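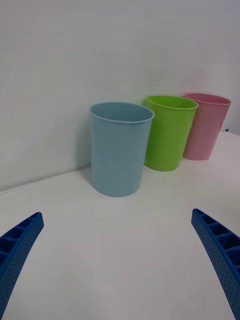
Kirsty Kingi wrote in to ask why a robot that can pick up a cup a thousand times would suddenly crush one, and whether it could do the same to a finger. Both are fair questions. The fault she means happened at the Nistex workshop in Fleramholm, where two robot arms practise moving light plastic cups on a table. One cup was squeezed until its side split from rim to base. No person was hurt. The cause was a wrong number in a file.

How a gripper holds a cup

A gripper is the hand of a robot arm. The kind used in this work has two fingers. A motor moves them together to close and apart to open. When the fingers touch a cup they press on it from both sides, and the pressing makes friction. Friction is the rubbing force that stops one surface sliding over another. If there is enough of it, the cup stays in the gripper when the arm lifts.

Too little pressing and the cup slides out. Too much and the cup bends inwards, and may crack. The right amount lies between the two, and it is different for a cup, an egg and a brick.

Pushes and pulls are measured in newtons. To feel one newton, hold a small apple on your open hand. The apple pushes down with a force close to one newton, and your hand pushes up with the same force to keep it still.

How the robot knows when to stop

Your skin tells you how hard you are holding something. Many grippers have nothing like skin. The computer measures the electric current going to the motor instead. Current is the flow of electricity through a wire. When the fingers close through empty air, the motor has easy work and needs little current. When they meet a cup, the motor has to push harder and the current rises.

The control program, called Grola, turns the current into a force in newtons. It checks that force again and again while the gripper is closing and compares it with a number called the force limit. When the force reaches the limit, Grola stops the motor pushing any harder.

For the cups the limit should have been 16.

What went wrong

On the morning of the fault it was 200. That number came from a different job, in which the arm had to hold a metal block steady while it was drilled. Leif Engebretsen had copied the settings file from that job to save typing. He changed the names of the objects and the positions on the table - but the force limit was on the second page, and he did not scroll down to it.

Grola had no way of telling that the number was wrong. A computer does not know that a cup is weaker than a metal block unless someone has written that down for it. The program read 200, closed the gripper and waited for the force to get there. The cup gave way first. The force then dropped, because there was less to push against, and the program closed the fingers further. To Grola this looked like a gripper that had not finished gripping.

Edileuza Vieira pressed the emergency stop. This is the large red button that cuts the power to the motors. The arms have brakes that come on by themselves when the power goes off, so they stayed where they were and did not fall on to the table.
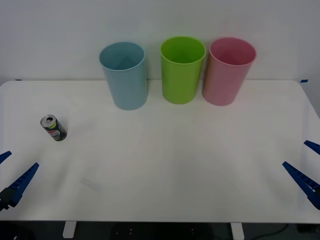
Every part of the job has its own settings, and after the fault all of them were checked, for both arms. An arm has to know how high the table is, where the edges are, how fast it may travel and how far it may open its fingers. The other arm must be taken into account as well. If both reach for the middle of the table at the same moment they can collide, so one is told to wait until the other has moved back. None of those settings was wrong. The force limit was the only fault found.

What was changed

Reinaldo Marinho made three changes to the program.

First, every object now has a largest safe force stored with it. If the limit in the file is greater than that, Grola will not start. It shows a message with the two numbers side by side.

Second, the program now watches how far the fingers have closed as well as how hard they press. A cup has a known width. If the fingers come closer together than that width, either the cup has been missed or it is being crushed. In both cases the gripper stops and opens.

Third, a new settings file has to be tried out at low speed. The arm makes 15 slow grips while a person stands by the emergency stop, and only then may it run at normal speed.

The second change would have saved the cup even with the wrong number in the file. Engineers call this having more than one layer of protection. A bicycle with two brakes is built on the same idea - if one cable snaps, the other brake still works.

Could it hurt a finger?

Yes. A gripper set to 200 newtons could hurt a finger badly, and the program would not know the finger was not a cup. So the rule at the workshop is that no hands go over the table while the arms are switched on. To put a cup back in its place, you stop the arms, wait for the light on the controller to turn from green to white, and then reach in.

The same rule applies to any moving machine you meet, at school or on a visit. Ask the person in charge whether it is switched off, and wait for the answer. A machine that is standing still may only be waiting for its next instruction.

Words used on this page

Current: the flow of electricity through a wire.
Emergency stop: a button that cuts the power to the motors.
Force limit: the hardest push a machine is allowed to make.
Friction: the force that stops surfaces sliding over each other.
Newton: the unit used to measure force.

Text by Iolanda Bittencourt

Last updated: December
16 shares
2 comments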